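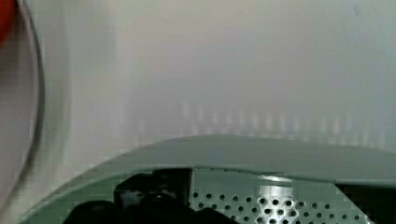
Rows of small round holes in a pale metal plate.

Zetcombe's kitchen swap returns in July, and Gladys Okoth could not be happier about it – she has been asking since last summer! Doors open at 4 at the old Hallov bakery, with room for 49 tables.

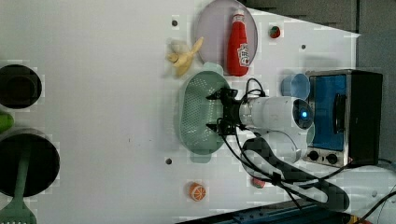 A green colander on a white tabletop.

Bring anything clean that still has some cooking left in it, and do stay for a slice of pie.

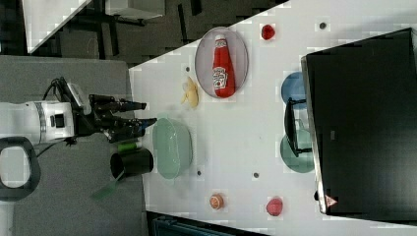 Getting there

The Ullon bus stops outside every 15 minutes.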